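4. Setting a vessel draft alert in Plutura

1. Open Channels and choose Dadach Canal.
2. Enter the vessel's draft in feet. The limit for the east lock is 16.

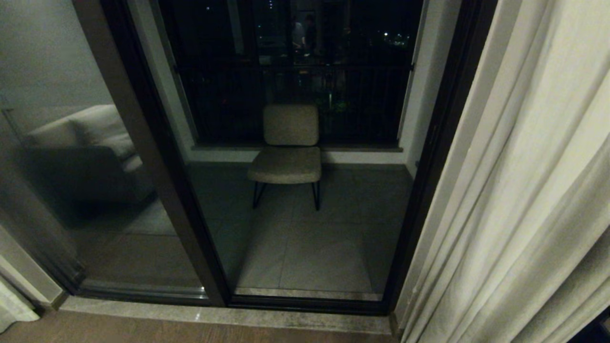
3. Transit notices go out by text and by phone, at any hour. Pilots off shift should keep the handset where the signal is good. Glass weakens it less than a thick wall does, so a spot by a sliding door onto a balcony, like this one with the chair outside, will usually do.

Note: Alerts repeat every 67 minutes until answered.

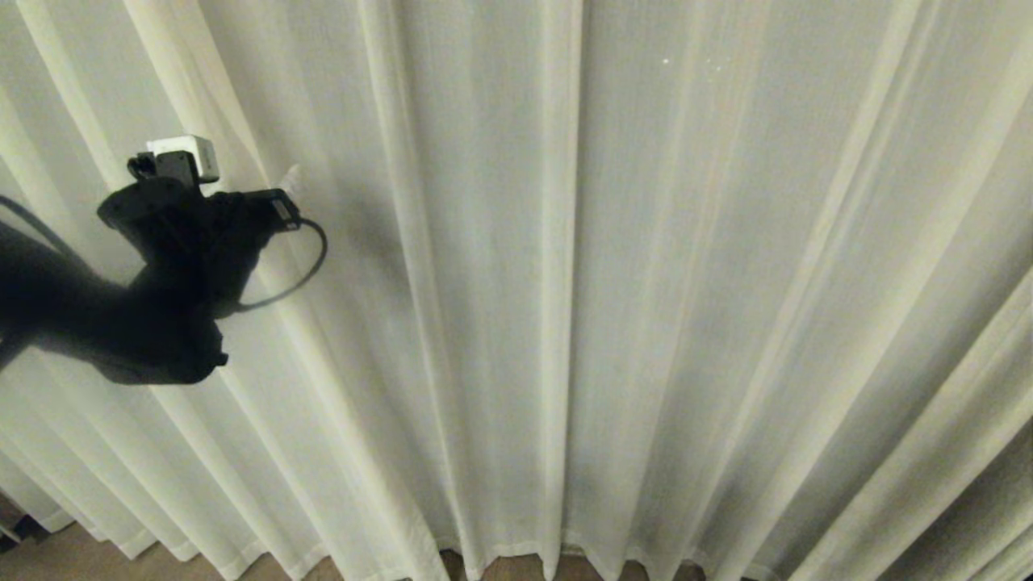 4. Press Confirm – the code 163 means the lock office has your reply.

Caution: Do not enter the canal on an alert alone. Wait for clearance from Vestusex control.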